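巴比耶出版社宣布推出莫妮克·卡雷新作《乌萨尔的冬季房客》中文版

五月起在各地书店及电子书平台发售，全书428页

皮恩登讯　巴比耶出版社（Barbier）今日宣布，法语小说作者莫妮克·卡雷（Monique Carré）的长篇爱情小说《乌萨尔的冬季房客》中文版将于五月正式出版。该书为作者“皮恩登三部曲”的第二部，故事独立成篇，未读过首部作品的读者亦可直接阅读。中文版由本社翻译文学编辑部组织翻译，纸质版与电子版同步发行，有声版将于其后推出。

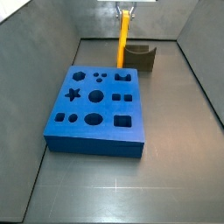
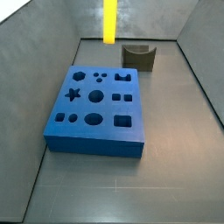
蓝色泡沫块，顶面开有不同形状的凹槽

《乌萨尔的冬季房客》的故事发生在虚构的山间小镇乌萨尔（Usard）。女主人公艾洛迪继承了姑母留下的一幢旧旅舍，原打算在入冬之前将其出售，返回城中继续从事古籍修复工作。一场提前到来的大雪封住了山路，旅舍中仅有的一位长住房客、沉默寡言的测绘师马蒂厄因此无法离开。两人起初因房屋去留、账目往来乃至厨房的使用时间屡生龃龉，其后在整理姑母遗留信件的过程中，逐渐了解到四十年前一段未曾公开的恋情，并由此重新审视各自对婚姻与独居生活的看法。

与三部曲的首部作品《渡口的钟》相比，本书的叙事节奏更为舒缓，人物数量也有所减少。作者将大部分篇幅集中于旅舍之内，通过男女主人公交替叙述的方式推进情节，姑母的信件则以独立章节穿插其间。全书共分4卷，依次以“初雪”“封山”“灯下”“融冰”为题。各卷开篇均附有一封信件，前三封的收信人姓名均被隐去，至末卷方予揭示。

莫妮克·卡雷表示：“我在写这本书时，始终想着那些已经习惯一个人生活的读者。艾洛迪和马蒂厄都不年轻，他们有自己的作息，有自己固执的地方，对爱情也没有太多期待。我希望给他们足够的时间，让他们在日常琐事里认识对方。至于那些信，是全书最早写成的部分，后来几乎没有改动。”

卡雷现居皮恩登（Pirnden），早年从事戏剧剧本整理与编校工作，后转入小说创作。其作品多以中年人物的情感生活为题材，对话简洁，注重日常细节的描写，在同类题材的读者中拥有稳定的关注。《渡口的钟》中文版面世后，本社陆续收到读者来信，其中不少来信询问第二部的出版安排，并对书中次要人物、渡口管理员之妹的后续经历表示关心。该人物将在《乌萨尔的冬季房客》中再次出现，戏份较前作有所增加。

关于译文，编辑部作如下说明：原著中姑母的信件使用了较多旧式书信用语，与正文中现代口语的对白形成明显对照。译者在处理信件部分时采用了略带文言色彩的表述，但避免使用生僻典故，以保证阅读的连贯。书中涉及的地名、菜名及旅舍器物名称，凡在首部作品中已有译法者，均沿用原译；新出现的名称则在书末译名表中统一列出。原著中的双关语，部分以脚注形式加以说明，脚注数量控制在必要范围之内。

中文版平装本收录作者专为本版撰写的序言一篇，以及未收入法文初版的短篇《马蒂厄的地图》。该短篇从男主人公的视角补叙其抵达乌萨尔之前的经历，篇幅不长，建议读者在读完正文之后再行阅读。电子版内容与平装本一致。

为配合新书上市，本社将与普洛凯尔书店（Plokel）联合举办首发读者见面会。活动定于新书上市后的首个星期六下午在普洛凯尔书店二层活动厅举行，作者将到场朗读选段，并与译者就三部曲的创作与翻译进行对谈，对谈全程配有现场口译。活动厅设座位290个，凭预约入场，每位读者限预约一席。见面会结束后安排签售，每人限签两册，《渡口的钟》亦可参加签售。

本社另设“共读乌萨尔”读者活动，面向各地读书会开放申请。入选的读书会将获赠样书10册及由编辑部编写的讨论提纲一份。申请时须提交读书会简介、近期共读书目及一份简要的活动计划。此前已参加过《渡口的钟》共读活动的读书会可再次申请，在同等条件下，将优先考虑首次申请者。讨论提纲涉及结局内容，请各读书会负责人在全体成员读完全书之后再行分发。

书评作者、图书博客作者及媒体编辑可向本社宣传部申请电子审读本。申请者请注明所属媒体或个人评论平台名称，并附近期发表的书评链接。为尊重读者的阅读体验，请勿在评论中披露第四卷中收信人的身份。如需引用书中文字，请以正式出版的版本为准，审读本中的个别字句在付印前仍可能调整。

三部曲的最后一部目前正由作者进行修改，书名尚未公布。本社已取得该书的中文版权，出版时间将在法文版定稿后另行通知。

关于巴比耶出版社
巴比耶出版社以翻译文学及当代情感小说为主要出版方向，设有翻译文学、原创小说及有声读物等编辑部门。本社长期与各地独立书店及读书会保持合作，定期举办作者见面会与译者讲座。

媒体联络
巴比耶出版社宣传部
作者采访、书影及作者照片的使用申请，请以书面形式向宣传部提出，并注明用途及拟刊发日期。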